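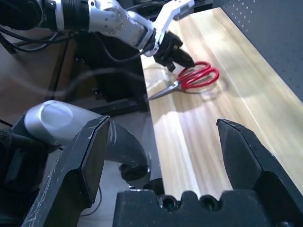 Scissors on the bench from one wrist camera, the other arm's gripper just over them.

Pledum working group – minutes of the August meeting
Held in the Cisternas seminar room, start 10.15
Chair: Pascual Leiva
Present: the bench team, the labelling team, both students on the training side, one visitor from Deremeck
Apologies: the statistics adviser, who sent written comments (see item 4)

1. Minutes of the last meeting
Agreed, with one correction. Under "storage" it should say the wrist recordings are kept at full rate and only the head camera is thinned out. The old wording had it the wrong way round and had already been copied into the draft methods section. Pascual has fixed the draft.

2. Where we are with the recordings
The bench team reported that the first set is closed at 570 demonstrations, all done by hand control on the Cadau bench. Everyone was very pleased, and the chair asked for this to be minuted! The set covers taking a tool from the board, putting it on the table, passing it between the arms and putting it back.

Passing between the arms took longest to record. Operators found that they slowed down just before the second gripper closed, and then sped up again as soon as the first one let go. The training side said the slow part is very useful to them and asked that nobody tries to smooth it out by practising more. Bench team happy to hear it.

Sync between the wrist and head cameras was checked again at the start and end of each session. One session had drifted and was recorded again the same afternoon. The drifted one has been kept in a separate folder in case we want to show what drift does to the labels.

3. The method: marking the moment of choice
Pascual went through the idea again for our visitor. In most of our earlier work every part of a demonstration counted the same in training. With Pledum, a labeller marks the moment when the arm commits to one tool and one place to hold it, and that short stretch is given more weight. The labeller sees the head view and the wrist view side by side and marks on whichever view shows the commitment first.

Much of the discussion was about which view that is. At the board it is nearly always the head view, with neighbouring tools close together and the wrist camera already too near to show the ones either side. On the table the wrist view wins easily. The labelling team showed a run of stills to make the point and the whole room ended up standing at the screen.

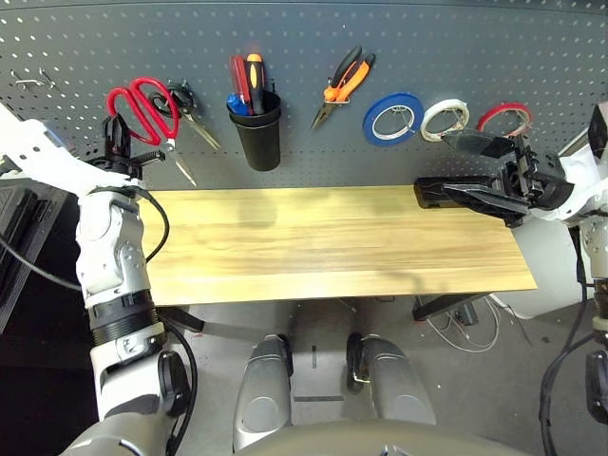 Tool board from the head camera. Left gripper just below the handles of the red scissors.

The scissors on the board got the most attention. The two pairs overlap a little, and two labellers given the same recording put the mark in different places. One marked when the gripper turned towards the red handles, the other waited until it stopped moving sideways. Both are fair readings of the guide as written. Agreed that the guide should say "the last frame in which another tool could still be the target", and that the labeller should step backwards from the grasp to find it. We tried this live on a handful of recordings and the marks came together straight away, which was lovely to see.

The visitor asked if the marking could be done by the operator while driving, with a foot switch. We had this in the very first version. Marks came late, and operators said it took their mind off the hand. Deremeck has a switch that sits under the thumb and has offered to lend it. Worth a try on a small set, kept apart from the main one.

Question from one of the students: should passing between arms have one mark or two? No firm view. Two marks for now, one per arm, and the training side will see what happens if the second is dropped.

4. First result
The training side has compared two policies, same network and same training time, one with the marks and one without. Of the full set, 289 demonstrations had been marked by the cut-off date, so both policies were trained on those only. Each was given 60 attempts on the bench with the tools moved about between attempts.

The marked policy did better on picking the right tool from the board, and clearly so. It also hesitated less. The unmarked one tends to hover between neighbours and then go for the space in the middle. For plain lifting from the table, with one tool and clear wood all round it, the two came out about level. Pascual said this is just what we would hope for, as there is no choice to make in that case, and that it gives us a very good figure for the paper.

The adviser's written comments were read out:
The attempts should be run in mixed order, with the person scoring not told which policy is running. (They were mixed. The scorer did know.)
"Right tool" and "good grasp" should be scored apart.
Report the level results with the same care as the good ones.

All accepted. The second one led to a long talk about screwdrivers.
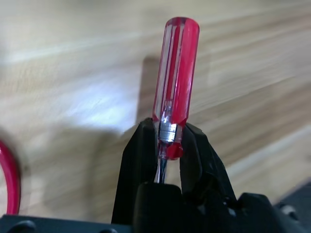
Screwdriver between the fingers, handle upwards, from the wrist camera.

At present the score sheet has a single tick for a grasp. Bench team would like to note where on the tool the fingers are: on the handle, where handle and shaft meet, or on the shaft. A hold on the shaft can be a perfectly good one for handing over, handle free for the other arm, and a poor one for putting the tool back in the cup. So the sheet needs to know what the next step is. New columns agreed: hold position, next step, hold suits next step (yes / no / can't tell).

There was some worry that clear plastic handles are harder for the model. Labelling team have seen nothing in the marks to suggest it, but glare on the table does come and goes with the time of day, and we don't log it. Agreed to write down the lamp setting and blind position for each session from now on. Cheap to do and we'll be glad of it.

5. Next round
Finish marking the rest of the first set with the new wording. The ones already marked will be looked at again, beginning with the board recordings.
Repeat the comparison with a blind scorer.
Add a condition with the marks placed at random, same number, same length. Suggested by the visitor, and a really strong suggestion. If random marks help too, we need to know before anyone else tells us.
Window length stays at eight frames until the repeat is done. The students are keen to try longer and will have their chance after that.

6. Any other business
Naming of the recordings: please use the Cadau session code and nothing else. Three styles in use at the moment.
The Cisternas room is taken for the next slot, Pascual to find another.
Thanks to the visitor for coming such a long way and staying for the labelling session afterwards.

Actions
Labelling team – rewrite the guide section on the board, send round before marking restarts
Bench team – new score sheet, lamp and blinds log
Students – random marks condition, script and short note on how the places are drawn
Pascual Leiva – reply to the adviser, thumb switch loan with Deremeck, room

Meeting closed 12.05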